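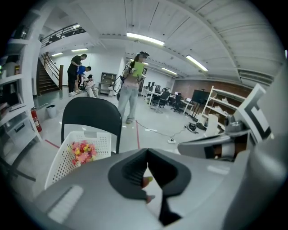 Artificial flowers in a white basket, with a black chair behind.

How to Run a Small Wine Tasting at Home

A home tasting works best with seven wines or fewer. More than that and people stop paying attention by the last couple of bottles. These steps are for white wines, but reds work the same way apart from the temperature.

1. Pick a theme
Choose one grape from several places, or one place and several grapes. For our June tasting we poured only dry Riesling. Avoid mixing dry and sweet bottles unless the sweet ones go last.

2. Work out how much to buy
A tasting pour is 2 ounces. A standard bottle gives you 12 of those with a little left over, so one bottle of each wine is enough for up to 12 guests. With 20 guests, buy two of each.

3. Chill the bottles
Put whites in the refrigerator three hours ahead. Take them out 20 minutes before you pour. Very cold wine has little smell, and guests will think it is plain. If you forgot, a bucket filled with half ice and half water will chill a bottle in the time it takes to set the table.

4. Set up the glasses
Two glasses per person is plenty. Guests can compare two wines side by side, then rinse and move on. Wash glasses by hand in hot water and skip the dish soap if you can. Keep scented candles and fresh lilies out of the room.

5. Cover the labels
Paper lunch bags and a rubber band around the neck are fine. Number the bags with a marker. Take off the whole foil too, or someone will recognize the color. Have a second person shuffle the bottles before you number them if you want to taste blind yourself.

6. Pour in order
Go from light to full and from dry to sweet. Give each wine at least five minutes. Ask people to write down a smell, a taste and a score before anyone talks. Attila Lakatos, who tastes with us, gives half points, and that makes adding up slower but breaks most ties.

7. Put out food and water
Plain crackers, bread and a mild cheese. Save anything spicy for afterward. Each guest needs a water glass and a cup to spit or dump into.

8. Uncover and compare
Read the scores aloud first, then take off the bags. Leftover wine keeps three days in the refrigerator with the cork pushed back in.

Xiaoqing Xu
Updated August 2026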